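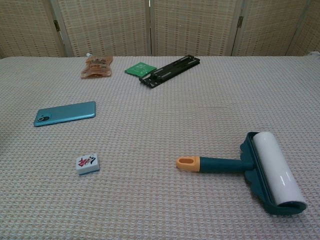
Fig. 6. Loose objects on a waffle-weave cloth, folding screen behind.

Handout for Friday's session, 21/09/2018
Household Sorting, Mendum room

Start with the gaps. Things spread out like this look tidy until you try to put them away, and then you discover that a snack pouch and a long black bracket have no natural home in common. Mendoza calls such items "residue". I call them the kitchen drawer.

Task: give each object a category before you give it a place. The small green square may go under "paper" if you can defend it – "misc." will lose you marks, as it did last year.

Write-up: 149 words, by hand. Garba Ogundipe has the spare copies of the Juddale reading. We do drawers in October, so please don't empty yours before then.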